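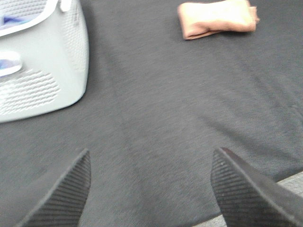 Folding was solved years ago, one visitor objected at the Trondik open day on Tuesday, and it's the picking up that still goes wrong. The Lilto engineers largely agreed. Their log lists 1780 grasps on small cloths, with 12 stoppages needing a person. Cycle time was not given. Towels and fitted sheets are not attempted yet. Kulen, in the next bay, showed shelf stacking at walking pace. For a shop floor, perhaps; for a home, no.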